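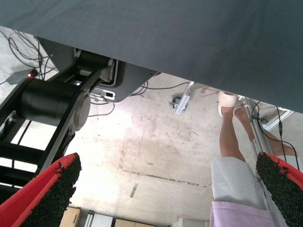
Cables on the floor near one of the arms at the Zellness assembly bench.

Zellness halts two-arm gear work after arm drops mid-run

Zellness has stopped work on its two-arm gear assembly bench after one of the arms lost power during a run and fell onto the tabletop. There were no injuries. The company reported the fault to its equipment supplier, Brustilent, on March 24, 2025, and the bench has been switched off since then.

The arm failed on run 439 of a planned 1,000. According to the company, the right arm had picked up a gear and was moving toward the plate when its joints went slack. The gear came out of the gripper and the forearm hit the table. The left arm did not react to the loss of its partner and kept moving until an operator pressed the stop button.

"The drop was short and the cloth took most of it," said Neusa Queiroz, who runs the bench. "What worries us more is the left arm. Both should have stopped together."

The job, known inside the company as Prallow, has the arms place small bevel gears on a round metal plate fitted with pins. The gears are laid out on a dark cloth so they don't roll or scratch. Each arm has a gripper with red fingers, and the power and signal cables move with the arms as they reach across the table. 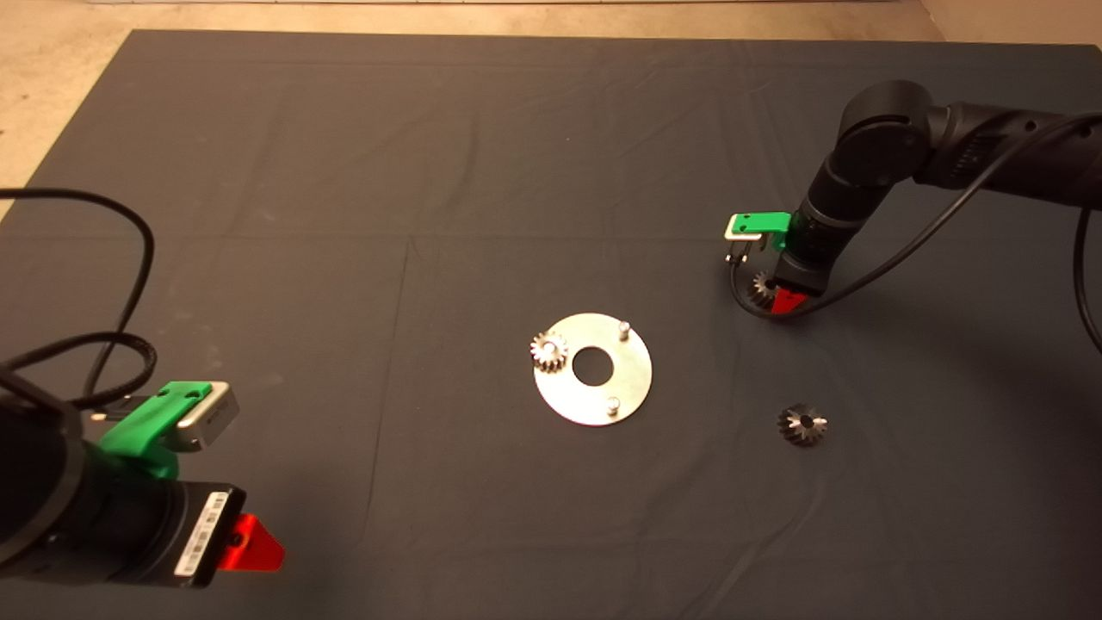

Loose connector blamed

A first check found a power connector on the right arm that had worked partway out of its socket. Queiroz said the cable had been routed with too little slack, so long reaches pulled on the plug. Marks on the plug suggest it had been moving for a while before it let go.

The second problem was in the stop circuit. The two arms were wired to the same stop button but did not share a fault signal, so a power loss on one side was never passed to the other. The setup had been that way from the start and was missed when the bench was signed off in August.

Moushumi Gunawardena, a safety engineer at Rocha, was brought in to go over the bench. Her report asks for locking connectors on both arms, clips to take the strain off the cables, and a linked fault signal. It also says floor cables should be covered wherever people walk, and that operators should stand clear of the arms while a run is under way.

When work restarts

Zellness says the connectors have been ordered and the new wiring will be tested with the grippers empty first. The bench must then go 30 days without a fault before full runs are allowed again. The count will start over from run one, and the results of the earlier runs will be kept separately.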